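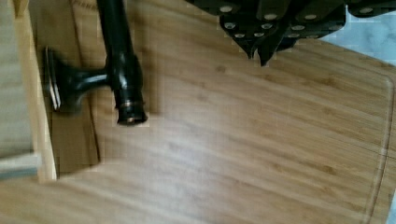 Attachment 1: board and mallet, prep counter

Ticket 2415
Opened by: Renata Cabral
Assigned to: Lorena Cabral
Site: Utville teaching kitchen
Category: Small equipment / cutting boards
Status: Monitoring

Reported problem
Large bamboo board rocks when the meat mallet is used on it. Worst on the side nearest the knife block. Board also creeps toward the front of the counter after a dozen or so strikes. No splits found by the reporter. Mallet head is tight on the handle.

Steps already tried by reporter
Turned the board over. Rocking was less but the juice groove was then face down, so turned it back. Folded dish towel underneath. Stopped the creep, made the rocking worse.

5/25/19, first check (LC)
Straightedge across the width, groove side up: gap of roughly 2 mm under the middle. Lengthwise it is flat. Checked the counter with the same straightedge and found no high spot. Board is cupped, counter is fine.
Asked how the board is washed and stored. Answer: wiped on the groove side, rinsed, laid flat on the counter to dry. The underside has been drying much slower than the top.

Action 1
Dried both faces and stood the board on its long edge, away from the oven, overnight. Mallet work moved to the spare board.

Follow-up 1 (LC)
Gap down to about half that. Still rocks if pressed on one corner. Sanded the underside lightly with 200 grit to take off old residue, then oiled both faces and all four edges. Left on edge again.

Follow-up 2 (LC)
No gap I can measure. Put a Lino shelf mat under it, trimmed 1 inch short on each side so it does not hold water at the rim. Twenty strikes with the flat face of the mallet, no rocking, no creep.

Comment (RC)
Used it for chicken cutlets at the evening class. Stable. Do you want the mat left down between classes?

Reply (LC)
No — lift it, wipe it, hang it on the rail. Board goes on its edge every time. Oil again in January with the rest of the boards, sooner if the surface looks chalky. If the cup comes back, reopen this ticket and I will order a replacement from Ansah.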